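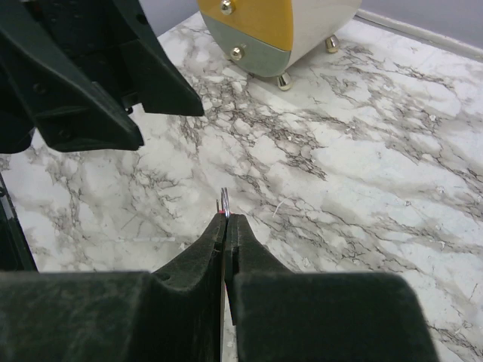 Yến Hồ

Flallosov Stone Words, README for version 2

Contents
What the list is
Files
Columns
How the words were chosen
Known problems
Changes
Use and contact

What the list is
A list of English words and short phrases which sellers of natural stone use to describe the look of their slabs. It has 1032 entries. I started it when I was translating a catalog for Hirkico and could not find in any dictionary what is the difference between "veined", "veiny" and "with movement". The list is for translators, and for people who write product pages.

Files
words.csv is the main table, in UTF-8 with commas.
sources.csv has one line for each of the 16 catalogs.
notes.txt contains longer remarks, mostly about words where the sellers do not agree with each other.

Columns
The main table has 8 columns: id, term, part_of_speech, group, meaning, sample, source_id, checked_by. The column "sample" is a sentence written by me, not copied from the catalog. If "checked_by" is empty, only I have read the entry.

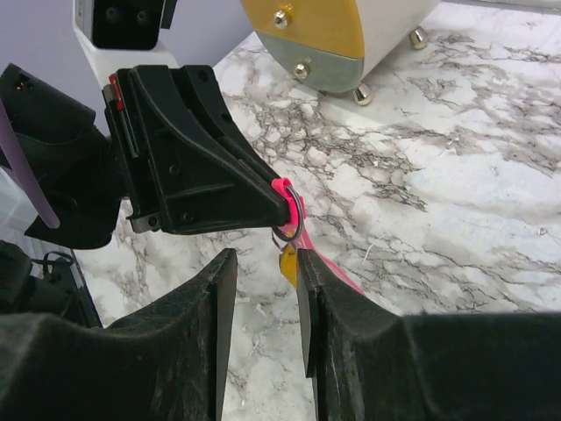

The group "pattern" was the most difficult to fill, and it has 216 entries. Sellers often use one word for the line itself and also for the whole surface. I decided to keep these two uses as separate entries, so "crackle" is there twice. White marble like in the photo, where the gray and black veins branch and then thicken into darker clusters, would get the tags "branching", "crackle" and "dense". It would not get "linear", which I keep for veins that run in one direction. When the veins cover so much of the white that the buyer may ask which is the background color, please see the entry "ground" in notes.txt.

How the words were chosen
I read each catalog from the first page to the last and wrote down every adjective and noun that describes appearance. Words for price, size and edge shape are left out. Daichi Wada read the groups "color" and "finish" and corrected many of my meanings. 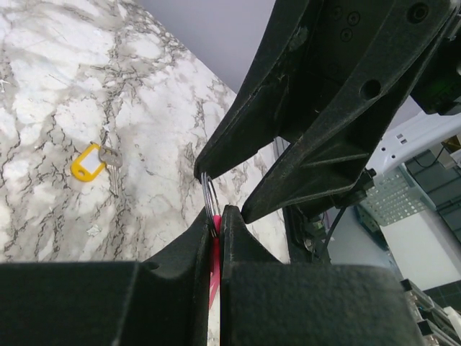
Words which appear only in one catalog stay in the list, but they have the mark "rare" at the start of the meaning. Mikkelsen uses a lot of such words, and I did not want to lose them.

Known problems
"Honed" and "satin" still overlap. The samples for granite are weaker than the samples for marble. In the Drovau catalog the color names were translated from another language before I saw them, so "smoke" and "fume" are maybe the same color.

Changes
Version 2, 14th December: new group "finish", source ids repaired, doubled spaces removed.
Version 1, September: first public version.

Use and contact
You can use the list freely, also in paid work. Please mention the name of the list. Corrections are very welcome, best with the id of the entry and the page where you found the word.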